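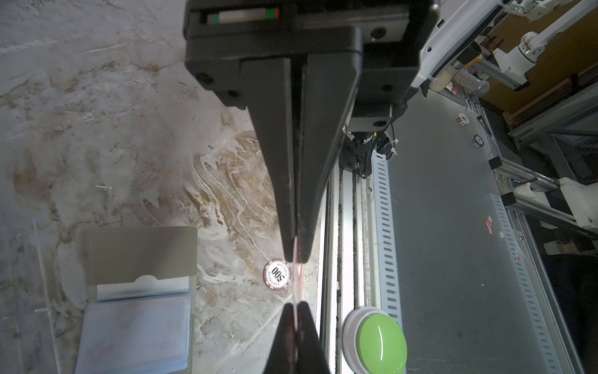
Shared workshops should publish what their automation projects cost, including the parts that were bought twice. The members of Udwood have debated this position since April, and this essay sets out the case in favor.

The present practice is to announce a build when it works. A visitor to the Udwood page learns that two arms were mounted on a frame and that one of them can pick up a thin chip or card. The visitor does not learn that the approved budget was $2425 and the final figure $3788, or that much of the difference went to brackets and cables replaced after the first layout was abandoned. A household planning a similar bench will therefore plan badly.

Amrit Ross, writing in the Mersha newsletter, has argued that open ledgers discourage beginners. The concern deserves respect. A person who expects to spend $2000 and reads a higher number may well stay home. Yet the same person, left uninformed, reaches the higher number anyway, with a half-wired gripper on the kitchen table and no money for the rest.

Small objects make the point clearly. Gripping a thin item by its edge is slow work, and the log for our own bench records 19 changes to the fingers and their mounting. Each entry is dull — and each would save another workshop an evening. Stikura already posts its logs in full. Udwood should adopt the same rule for every project that uses common funds, beginning with the current one.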